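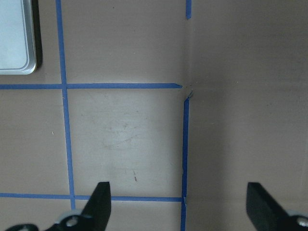
Photo: Climbridge Community Garden newsletter

Minutes of the general meeting, Climbridge Community Garden
Held Sunday in the Jekell Street hall, 2 pm

Present: 13 members, and a baby who slept through the water item. Apologies were read out and accepted with good wishes to those down with the flu.

Minutes of the last meeting
Accepted, with one correction. The fig by the back gate is on garden land and doesn't belong to the neighbours, as we had written. Our neighbours have been very gracious and say they are happy to keep receiving figs all the same.

Plot layout
A long and friendly talk about the new beds along the Sabbagh Lane fence. Most people favoured square plots over the old long ones, as it is easier to reach the middle without standing on somebody's lettuces. Members who remember the flood year asked that the lower corner be left for rhubarb, which seems to cope with anything. It was also asked whether the paths could take a wheelbarrow and a pram side by side. They can't, but we agreed on a passing spot beside the compost bays, and everyone seemed pleased with that.
Agreed: square plots, the passing spot, rhubarb in the corner.

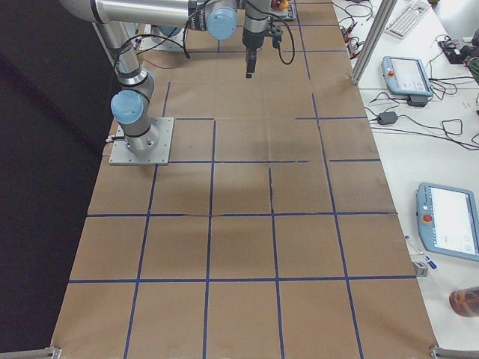

Water
The tap near the shed is still dripping and the bucket underneath it has become rather popular with the magpies. A new washer has been tried without luck, so the whole fitting will be replaced. The second tank was discussed again. Our savings stand at $600 and the meeting was happy to put $100 of that towards fittings and hose now, and to come back to the tank once the plant stall has been held.
Agreed: $100 for fittings and hose. Tank held over.

Plant stall
We have been offered our usual spot at the Mandden market in January, under the big peppercorn, and said yes with thanks. Tomato seedlings always go first, so please sow more than you think you need – and label them, as last year we sold a good many mystery capsicums. Pots in any colour are welcome if they have been scrubbed.

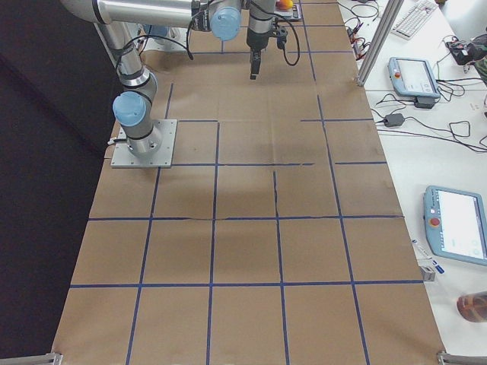
Marmalade and cut herbs did well last time too, and there was warm support for having both again, with the jars on the shady side of the table. Anyone with spare jars can leave them in the crate inside the shed door, lids on please.

Other business
The lost trowel with the green handle has been found in the potatoes. The mulch pile is free to all plot holders until it runs out.

Meeting closed at 3.40 pm, followed by tea and a very good lemon slice.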